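The Red Thing at Geltport

The cell had been down since lunch, and the only thing it had to say for itself was this. 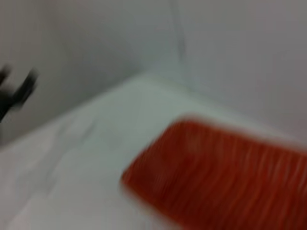 1. The First Fix

The man from Holub put the wrist camera's picture up on the big monitor and told us the machine was seeing fine.

"It's seeing soup," I said.

"It's moving. Things blur when they move."

I had run that cell for three years. I knew its white floor and its gray walls, and I knew the sound the wrist made when a cable tie had worked its way into the joint. It was making that sound now, a small dry tick at the end of every swing. I mentioned it. He wrote something down, and I doubt it was that.

The plan from Himavari was a software update. It would teach the arm to ignore bad pictures, which struck me as a strange thing to teach anybody. The bar on the laptop crept up to 80 percent and sat there while he ate a sandwich over my keyboard.

When it finished, the arm swung out, ticked, and stopped in midair.

"Better," he said.

2. The Second Fix

At four o'clock Dravedum got on the phone. They had sold us the arm, and they believed in light. Had we tried more light? I said the cell was lit like a dentist's office. They wanted the lamps at 100 percent anyway, so I turned them up, and we all squinted, and the arm swung out and ticked.

Somebody on the line said the word "learning." The machine was learning, apparently. It had gone through over 1000 cycles that month and learned to stop for lunch when I did.

3. The Third Fix

They left at six – the man, the laptop and the sandwich wrapper, though I had to remind him about the wrapper.

I locked out the power and tried the wrist by hand. It turned, turned, and caught. I took off the cover with the short driver, and there was the cable tie, chewed flat on one side. I cut it out, tied the cable back where it belonged and checked the camera screws while I was in there. One took half a turn.

Then I put the cover on, stepped outside the guard and gave it power. The arm swung out. I listened for the tick and heard the fan, and the rain on the Geltport roof.

I let it run until seven. The report from Holub came in while I was washing my hands. Issue resolved, it said, by update.

I printed it out and put the cable tie in the envelope with it.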